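# Trukelthorpe House: Guest Bedroom Linen and Clearing Records

Maintained by the Housekeeping Office, Lustwood Residences. Last revised 10th September.

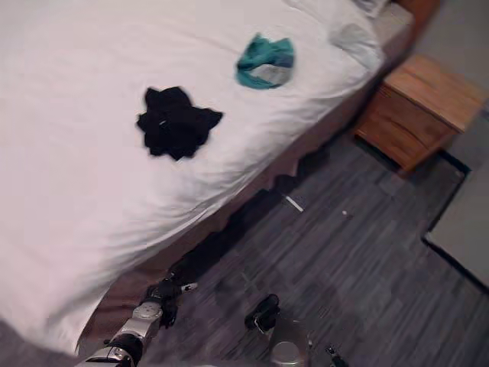 *Figure 1. Guest bedroom before clearing: black cloth and teal cloth on the white bedding, with brown bed skirt and wooden nightstand.*

## Scope

This folder holds the written records for bedroom clearing at Trukelthorpe House. It covers what staff find on beds and floors at room turnover, how each item is sorted, and how the bed is left for the next guest. Bathroom linen, table linen, and curtains are recorded separately.

The records were started in July, when the house moved from paper slips to a single shared table. Slips from before that date have not been entered.

## Contents

| File | Description |
|---|---|
| `rooms.csv` | One row per bedroom, with bed size, floor covering, and furniture |
| `clearing.csv` | One row per item removed from a bed, chair, or floor |
| `linen_stock.csv` | Sheets, duvet covers, pillowcases, and bed skirts held in the store |
| `terms.md` | Approved words for items, colors, and conditions |

The current release has 578 rows in `clearing.csv` and 26 in `rooms.csv`.

## Fields in clearing.csv

- `room_id`: the room code as printed on the key tag.
- `item`: the approved word from `terms.md`. If staff cannot say what a bundled item is without unfolding it, the entry is "cloth".
- `color_main`: the color that covers most of the item.
- `color_other`: any second color. The teal cloth in Figure 1 is entered with "gray" in this field.
- `surface`: bed, chair, nightstand, floor, or other.
- `state`: folded, bundled, crumpled, or hanging.
- `sorted_to`: guest property, house laundry, mending, or discard.
- `initials`: the staff member who made the entry.

An empty `color_other` field means that no second color was noted. It does not confirm that the item is plain.

## Clearing Procedure

1. Enter the loose items in the table before moving them. Work from the head of the bed to the foot.
2. Pick up one item at a time and open it fully over the bed. Check pockets, cuffs, and folds.
3. Place clothing that belongs to a guest in a labeled property bag. Clothing is never sent with house laundry unless the guest has signed the laundry form.
4. Place house cloths in the cart. Dark and light items go in separate bags.
5. Strip the pillowcase and white bedding last, and check the mattress surface.
6. Straighten the bed skirt. The hem should meet the carpet along the full side of the bed. Where it rides up or ripples, pull it from under the mattress at the corners, not from the hem.
7. Open the nightstand drawer, remove anything left inside, and wipe the top.
8. Vacuum the carpet beside the bed and along the base of the nightstand.

Guest property is held for 90 days. Items not claimed in that time are referred to the Housekeeping Office for a decision.

## Notes on Color and Naming

Blue-green items caused more disagreement than any other group. Staff had used "green", "blue", "sea", and "turquoise" for similar cloths. The approved word is now "teal", and older entries have been changed to match. Black, navy, and charcoal remain separate terms and should be checked by the window when the room is dim.

Wood furniture is recorded by tone (light, medium, or dark) and not by species. Carpets with a streaked or striped texture are entered under their main color, with "streaked" in the notes field.

## Known Gaps

- Eleven rooms have no bed skirt measurement. The Guimarães wing accounts for most of these.
- The `state` field was optional until the second week of use and is often blank in early rows.
- "Bundled" and "crumpled" overlap. Entries from different staff should be compared with care.
- Items found under beds were entered as "floor" or "other" with no fixed rule. A separate value is planned.

## Storage and Access

The working copy is kept on the Detusov records drive. Staff with a house login may add rows; changes to `terms.md` require approval from the Housekeeping Office. Guest names are not stored in any file in this folder and must not be typed into the notes field.

## Contact

Corrections and requests for new terms should be sent to Cremilda Sales, Housekeeping Records, Lustwood Residences. Please include the room code and the row number.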